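Chapter 5
Building a Hand-Held Gripper at Home

5.1 Scope of the chapter

The earlier chapters treated the gripper as a drawing: a set of links, pivots and contact surfaces whose movement can be worked out on paper. This chapter covers the making of one. The device is a two-finger gripper held in the hand, built with ordinary tools on a table at home or on a bench in a shared workshop. The reader should already be able to find the range of a four-bar linkage (Section 2.4) and to choose a fit for a plain pivot.

Two builds are followed. The first, the Dristik, was put together in a spare room with hand tools and bought-in parts. The second, the Shirazi, was made in a shared workshop with access to a small lathe and a pillar drill. The two differ in the way the pivots are held, and most of the faults discussed in Section 5.6 can be traced to that difference.

5.2 What the gripper must do

A hand-held gripper is judged on soft goods as well as hard ones. A block has fixed faces and can be gripped by any pair of pads that meet it squarely. Folded clothing has no fixed faces. It gives way under the pads, and the layer that is picked up may not be the layer that was aimed at. For this reason the opening between the pads should be set from the thickest bundle to be lifted, measured before it is pressed.
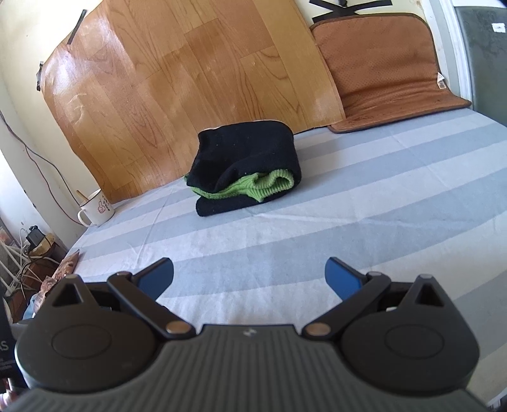 The builder should also settle, before cutting anything, how the fingers are to be carried. If the pads must stay parallel through the whole stroke, each finger needs a pair of links of equal length. If some tilt can be accepted, a simpler arm will do, and the number of pivots falls. Tilt is no great fault when handling cloth – a slight inward angle at the tips helps to gather the material – but it reduces the contact area on flat, rigid parts.

5.3 Pivots and play

Play at the pivots adds up along the arm. A joint that feels tight in the fingers may still allow the pad to wander at full reach. In the Kesance test used in this book, the gripper is clamped by its body, a light sideways load is applied at one pad, and the movement is read from a dial gauge. The load is then reversed. A build passes if the total movement does not exceed 2 mm.

The test should be repeated after 105 full strokes, when new pins have bedded in. Readings taken earlier tend to flatter the work. Results are entered on the Tritetti sheet (Appendix B), one line for each finger, with the pin material noted beside the reading.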